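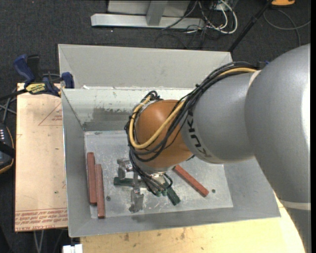 Long reddish-brown bars and dark green blocks sharing an open sheet-metal bin.

Bultura Bins: Your Questions

What is a Bultura bin?
An open-topped sheet-metal bin for long, awkward stock: bars, blocks, rods, the short ends left over from a job. We fold them at our workshop in Emska and we're very fond of them. If you've got a corner where everything leans on everything else, a bin will change your mornings!

Can I keep bars and blocks in the same one?
Sure, plenty of people do. Lay the long bars in first, along one wall if you can, then put the blocks where there's still floor showing. Mixed bins are great for a single job you're partway through. For stock you'll be dipping into all year, go with one shape per bin.

Do you have a colour system?
We do and we love it. At our own place, green is for blocks and reddish brown is for bars, so you can tell from the doorway what's in a bin. You don't have to use our colours. One customer in Kazemi has everything in yellow and blue and it looks fantastic.

How full should it be?
Keep everything below the rim, and leave enough room to get a proper hold on a piece and lift it straight out. A bin you can see the floor of is a pleasure to use. Once it's so packed that you're dragging one bar out from under two others, start a second.

Should the bars all point the same way?
It's neater, and you'll fit more in. A stray one lying diagonally won't hurt anything, just straighten it next time you're there.

Won't the metal get scratched?
Oh yes, in the first week. Ours are covered in scuffs and still do everything we ask of them. If you're storing pieces with a finish you care about, drop in one of the Skitis felt liners ($69 for a pack of 3). They lift out for a shake and can go in a cold wash.

Can it live outside?
Under a roof, fine. Out in the weather it'll collect water, as there are no drain holes. We can punch some if you ask when you order, no charge.

Can I stack them?
Empty, yes, they nest. Loaded, please don't. The rack on our accessories page takes full bins and lets you get at every one from the front.

How do I clean one out?
Take everything out, tip the bin on its side, brush it toward you, and wipe along the folds where the grit sits. Good time to look at each piece and decide whether you'll ever use it. Florin Ilie does all 36 of ours every March with the radio up loud and finds at least one tape measure.

Do you make other sizes?
Two at the moment, standard and long. The long one is the same width and takes longer bars flat on the floor. Tell us your longest piece and we'll tell you which to get.

I have a dented one. Can it be fixed?
Nearly always! A rubber mallet and a flat block held on the other side will bring most walls back. If a corner seam has opened up, bring it in before noon and we'll have a look while you wait.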